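Winter walking group news

What a turnout for the Clillham loop! The new route finally got its first proper outing, and I'm still grinning. We met at the Paren Street lot, went up through the birches, and came out on the ridge with the whole valley under us (and hardly any wind, which up there in winter is close to a miracle). The climb is only 500 feet, but it comes all in one go after the footbridge, so bring poles if you have them. 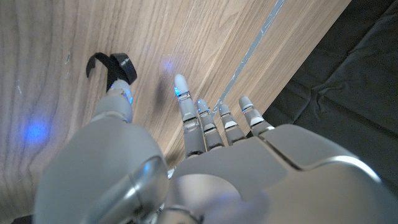 Zhenhua Tang wrote in to say the footbridge was slick on the far side, and would anyone mind if we did the loop the other way next time, so the steep part is uphill and the bridge comes early while legs are fresh? I love this idea. Let's try it!

The Sirkberg walk is next, on January 15, 2022. It's longer, with two good places to stop for lunch, and the old quarry road is wide enough to walk side by side and talk, my favorite kind of walking.

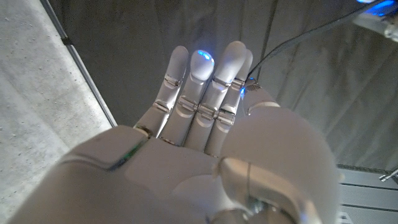

Cars can go in the upper lot as long as the gate is open. If it's shut, park by the Maldonado barn and add 16 minutes on foot. Dogs are welcome, but please keep them on a leash past the sheep field.

We're also starting a list of spring walks for March. I'd really like one by the river, early, when the herons are back. Send me your picks, even half-baked ones!
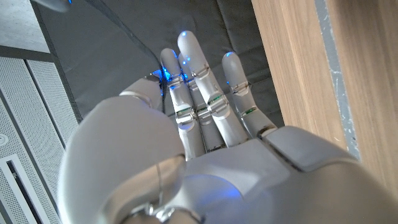

Fingers extended, reaching toward the gray mat.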